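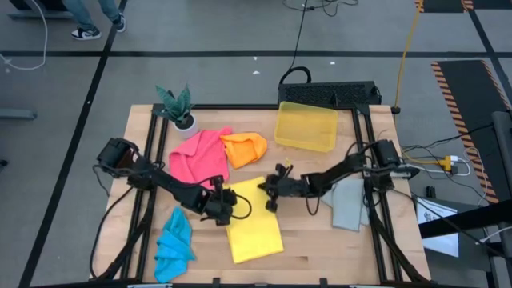 Mounir Chraibi asked under my dryer post whether a separate spin dryer does anything useful for a household that already has a front loader with a decent final spin. The short answer is yes for cotton terry and thick socks, and very little for shirts. The long answer follows. I have used a Plovness spin dryer since January, mostly on towels, and I have kept notes.

Plovness Spin Dryer, Long-Term Review
Posted October 26, 2025

What it is

The Plovness is a vertical-axis centrifugal extractor. It has a steel drum, a lid with a mechanical interlock, a dial timer and a drain spout at the base. It doesn't heat anything and it doesn't tumble. You load damp laundry from a washer or a sink, close the lid, set the timer, and water leaves through the perforated drum wall and runs out of the spout into whatever you have put under it.

Rated speed is 3,000 rpm. Rated cycle length is up to 4 minutes. The manual gives no figure for residual moisture, and I would not trust one if it did, given how much the result depends on fabric and load.

It is sold as a bare unit. A drain hose is listed as an accessory, and I did not buy it. A shallow dishpan works.

Setup

The unit stands on rubber feet. The floor has to be level, and the manual says so on several pages, correctly. On my utility room tile it sits flat and stays put. On the floorboards in the hallway it walked a hand's width during a towel load. A scrap of rubber matting reduced this without curing it. If your only available floor is springy, look at a smaller machine.

The spout is low. This is the main design complaint I have. Any pan with a tall rim will not fit under it, and anything with a short rim fills quickly when you are spinning hand-washed items. Raising the machine on blocks is specifically prohibited in the manual, and having watched it spin up with a poor load, I agree with the prohibition.

The power cord exits on the same side as the spout. Route it up and away before the first use. The plug is grounded and the cord is short enough that placement is decided by the outlet.

Loading

Loading is the whole skill. The drum has no active balancing, so the distribution of mass is up to you. What works:

Fold towels into long strips and coil them against the wall of the drum, leaving the middle open.
Put heavy items at the bottom and light ones on top.
Fit the plastic disc over the load every time, including for small loads.
Never spin one large item alone. Pair a bath towel with something of similar weight on the opposite side.

A bad load announces itself within the first seconds as a low knock. Turn the dial to zero, wait for the brake, and redistribute. The brake is a simple band type and stops the drum promptly. The lid cannot be opened until the interlock releases.

The drum is narrow. A full bathroom's worth of towels takes several loads, and each one has to be packed by hand. People who dislike fiddling with laundry will stop using this machine after a week.

Test method

I wanted a number, so I weighed things. The procedure was the same each time: weigh a dry bath towel on a kitchen scale, wash it in the front loader on the normal cotton program with the highest final spin, weigh it, run it through the Plovness for the full timer setting, and weigh it again. The difference between the last two readings is the water the washer left behind and the spin dryer got out.

On the thickest towel in the house the Plovness removed 171 grams. I repeated the test on the following wash day and got a result close enough that I stopped there. The scale reads in whole grams and I zeroed it with a plastic tub in place.

The towel is a heavy looped cotton. Thinner towels gave up less, as expected. A waffle-weave kitchen towel came out of the Plovness only slightly lighter than it went in. Polyester sportswear gave readings too small to be worth recording.

Hand-washed wool is a separate case. The comparison there is with squeezing by hand and rolling in a towel, and the machine is far ahead of both. A sweater that used to spend two days flat on a mesh rack is ready to put away the next morning. Wool should go in a mesh bag, pressed against the wall of the drum, for a shorter time than the maximum. I have had no felting and no stretching at the cuffs.

Effect on drying time

I line-dry indoors for most of the year. The utility room has one window and a dehumidifier. With the spin dryer in the chain, thick towels hung in the evening are dry to the touch by breakfast. Without it, the hems and the woven border stay damp into the afternoon. I did not log hours with any rigor, so treat this as an observation.

The dehumidifier tank needs emptying less often. This follows directly from the weights above.

For people who use a tumble dryer, the saving depends on whether the dryer has a moisture sensor. On a timed dryer you have to shorten the program yourself, or the machine will simply run hot air over dry cloth for the remainder.

Texture

Towels spun hard and then line-dried come out stiff. The loops are pressed flat against the drum wall and dry in that position. A firm shake before hanging fixes most of it. Shake by the short edge, then turn the towel and do it again from the other end. Fabric softener also fixes it and reduces absorbency, so I don't use it.

Creasing is severe on woven cotton. Dress shirts came out with sharp radial creases that needed steam and patience. I no longer put shirts in.

Terry socks do well. Hang them by the toe, and pull the leg straight while the fabric is still damp. If they dry with a fold along the side, the fold remains until the next wash. Marks on the sole are a matter for the wash stage; the spin will not move them.

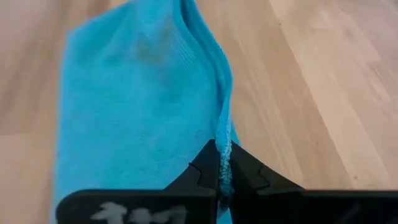 Noise and vibration

At full speed the sound is a steady hum with some air noise, comparable to a kitchen range hood on its upper setting. It can be heard through a closed door and would bother a sleeper in the next room. The spin-up is louder than the steady state, and a marginal load will pass through a brief resonance that rattles the lid. Cycle length is short, so I consider this acceptable during the day.

Build and wear

The drum shows no rust. The lid hinge has developed some side play, and the interlock still engages positively. The timer dial is the cheapest-feeling part of the machine and has a dead zone near zero where the pointer and the actual cutoff disagree. The rubber gasket at the drum lip collects lint. It can be wiped in place, and it should be, as trapped lint holds water and starts to smell.

One fault so far: the drain slowed and water backed up under the drum. The cause was a wad of lint in the spout elbow. A bottle brush cleared it. A removable strainer would have prevented it, and its absence is hard to excuse on a machine whose only job is moving water through fabric.

Compared with the Buronness

I borrowed a Buronness for a weekend. It has a wider drum, a taller stance and a spout high enough for a normal bucket. It also has soft-mounted suspension and tolerated sloppy loading that would have stopped the Plovness. Extraction on the same thick towel was slightly worse. It takes up considerably more floor, and the lid opens to one side, which rules out a corner position.

If you have the space, the Buronness is easier to live with. If you want the driest towel and are willing to coil it properly, the Plovness is better.

Recommendation

Buy it if you line-dry indoors, wash heavy towels or knitwear, and have a hard, level floor near an outlet. Skip it if your laundry is mostly shirts and synthetics, or if you have a tumble dryer you are content with.

For Mounir's case, a front loader and a rack in the spare room, I would try one towel first: weigh it dry, weigh it after the washer's final spin, and see how much water is left in it. A large difference means there is something for the machine to remove.

Parts note: the plastic disc is sold separately and the gasket is not. I have asked Plovness support about the gasket and will add their reply when it arrives.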